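Our October visit to Jokix began in the staff canteen at Ullesum, where 849 people eat lunch and the coffee is much better than we had any right to expect! The clearing-up has been going over to two-armed robots, bit by bit, and we could have stood there all afternoon watching trays being sorted.

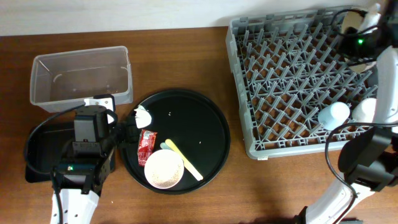
The kitchen crew were lovely about our questions. Nobody lost a job, they told us, but the 22 of them now spend less time scraping and more time cooking (the soup proves it), and a few have learned to set up the arms themselves. Some still miss chatting over the sinks, and I do understand that.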